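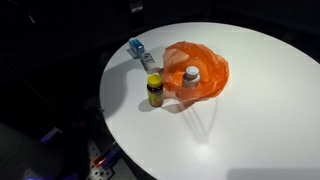

It was remarked in an answer to our first notice that people throw away medicine in secret, and that they will for sure not tell a stranger how they do it. We have thought about this remark for a long time. Perhaps it is right for some homes. But in our small trial in Avside the opposite was our difficulty: people wished to tell us so much that the visits took the whole afternoon.

CALL FOR PARTICIPANTS
Drullia: Medicine at Home in Avside and Sadanstead
Published 2019-02-16

The Todorova Institute is looking for 192 households which are willing to take part in the study Drullia. We want to learn how medicine lives in the home after it has been bought: where it is kept, who knows where it is, what is done with the rest of it when the illness is over, and how a family decides that something is too old to use.

There is much written about how medicine should be stored. Much less is known about how it is stored in an ordinary kitchen with children, guests, a cat and too few cupboards. We do not check if you do it correctly. We would like to understand your own order, also when you would not call it an order.

Who can take part

You can take part if you live in Avside or in Sadanstead, in the town or in the villages which belong to it, and if at least one adult in the home agrees to be interviewed. You do not need to be ill, and you do not need to take any medicine every day. A home with only a packet of cough drops in it is as interesting for us as a home with a full shelf. Persons who live alone are very welcome, as are students in shared apartments. In a shared apartment, please ask the others first.

We can't accept households in which somebody works for a pharmacy or for a company that sells medicine.

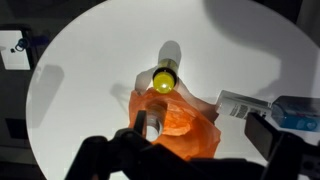

What we ask from you

The study consists of two visits to your home and a diary. At the first visit we talk with you for one hour and together we make a list of the medicine in the house. You decide which rooms we may enter. If there is a drawer you do not want to open, then it stays closed and we will not ask a second time.

After this visit you keep a diary for two weeks. In it you write when a medicine was bought, moved, used, lent to somebody or thrown away. Short notes are enough. "Gave the nose spray to my sister" is a perfect entry. On days when nothing happened, please write "nothing", so that we know the page was not forgotten.

The second visit is shorter. We read the diary with you and ask about the places we did not understand. All visits will be finished by the end of June.

You do not need to buy anything or change your habits for the study. We ask you also not to clean up the cupboard before we come. We know that this is difficult. 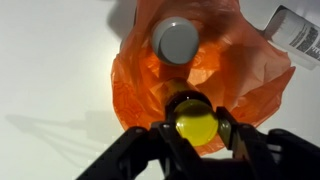
What you receive

Each household gets a gift card for a grocery store after the second visit. If you must stop earlier, you may do so without giving a reason, and you get half of the amount. Travel costs you will not have, as we come to you. When the study is finished, we send a printed report to all participants who want one.

Please note that our interviewers are not doctors and can't give advice about your treatment. Questions of this kind should go to your own doctor or pharmacist.

Your information

Your name and address are kept in a separate place from the lists and the diaries. In the report no home can be recognized. We take no photographs in your home. The diary belongs to you; we make a copy of it and leave the original with you, unless you prefer to give it away.

How to apply

Please use the form on the page of the Institute, or take a paper form at the library in Avside or at the town hall in Sadanstead. In the form you find a field with the question "Where do you keep medicine in your home, and why there?" You can write up to 2000 characters, but two sentences are also fine. The answer is not a test and we do not choose the best ones. It helps us only to have different kinds of homes in the study.

The form exists in English and in large print. If you would rather speak than write, mark this on the form and leave a telephone number, and we will call you in the evening.

Everyone who applies will receive an answer, also when we have no more places.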